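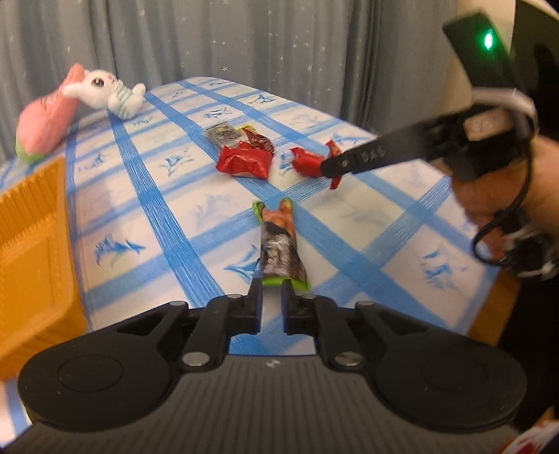 Gripper pair check, candy sorting table
Dekstead bench, sheet 2
Date: 2019-12-02

I do this one before every long run, and I type the comments as I go, so excuse the rambling!

1. Finger tips, both grippers. OK
No nicks, no candy sugar stuck in the corners. I wiped them anyway (dry cloth only, the wet one left streaks last time).

2. Pivot pins on the linkage. OK, watch
Left pin is snug. Right pin has a hair of side play, same as in September, and I can't say it's gotten worse. Counter says 1,858 cycles since the last pin change and we swap at 2,000, so the new pair from Natilard should be sitting in the drawer before the next check. It isn't. I've ordered it.

3. Fingers close evenly. OK
I like a snack bar for this, laid lengthwise with the crimped end toward me. Straddle it, close slowly, and see if it scoots to one side. It stayed put three times out of three. Very happy with that!

4. Light touch on small pieces. REDO
Twisted-end candies are the fussy ones. Press the jaw tip down on one and let go, then look for a flattened wrapper. First try I leaned too hard and squashed it, second try was fine. Going to run this again after lunch with fresh candy.

5. Cable slack. FIXED
There has to be a loose loop at the wrist, enough to turn the hand all the way over without a tug. Mine was pulling at the plug, so I let out more and moved the clip. Much nicer to hold now.

6. Box on top, status light. OK
Green on power-up and still green after I wiggled the connector. Bracket screws were finger loose on one side (grr), tightened.

7. Tablecloth flat, no folds in the pick area. OK
Smooth it from the middle out. The Panicker folks skip this and then wonder why their flat packets catch.

8. Grip force at full close. OK
Read up to 232 on the Gundis meter, in whatever units that thing uses. Same ballpark as the last sheet.

Still open: pins, and item 4 again. Please don't reset the counter until the pins are in.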